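Brolley adds a desk kit to its two-arm rental line

September 16, 2018

Brolley has opened orders for the Kvam desk kit, a package that puts its two-arm robot to work on ordinary office items. Up to now the company has rented the arms mostly to small packing shops, where they handled cartons and trays. The new kit is meant for equipment desks: places that check laptops, mice and chargers in and out all day and have to set each one up the same way before it goes back on the shelf.

The kit comes with two arms, two grippers, a power supply for each side and a set of 46 stored routines. Customers can rent it for 60 days with an option to extend. Setup is included in the first rental period, along with one day of training for up to four people. Brolley asks for a plain table with nothing mounted above it, and a sheet of matte paper or cloth under the work so the lid of a laptop stands out from the surface.

Genji Yagi, who manages the rental line, said most of the development time went into cords. "A laptop is easy. It has a flat lid and it stays where you put it," he said. "A charger cable has a different shape every time you set it down."

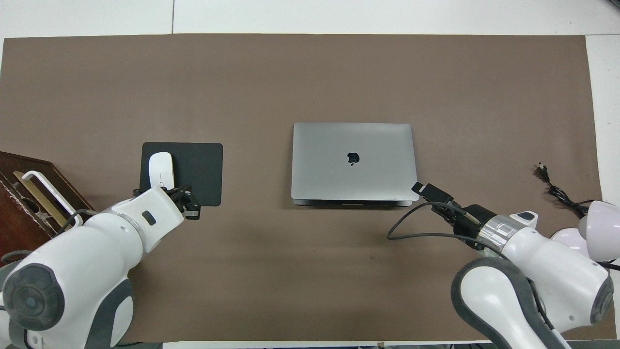
The Kvam desk kit at work on a laptop set, with the charger plug in the right gripper.

We asked Gintarė Kairys for a user's view. She runs the loan desk at Damodska, a training center that had an early kit on trial and put 951 laptop sets through it. Her report was mostly favorable. The arms were slower than her staff on a single set, but they kept a steady pace and could be left on a long batch. Mice and mouse pads gave almost no trouble. Cables caused most of the stops, usually when a cord had slipped under something else.

She had two complaints. The stop button on the trial kit was on the controller box, and she would like a second one at the table edge. She also found the routine editor hard to learn. Renaming a routine takes five screens, and there is no undo. Yagi said an update to the editor is planned for November – the extra stop button is already offered as an add-on.

The kit works with the older Nutus controller, so current renters can add the desk routines without changing hardware. The grippers are the same as well. Orders and trial requests go through the Brolley rental office, and renters with a Nutus controller should have the serial number ready when they call.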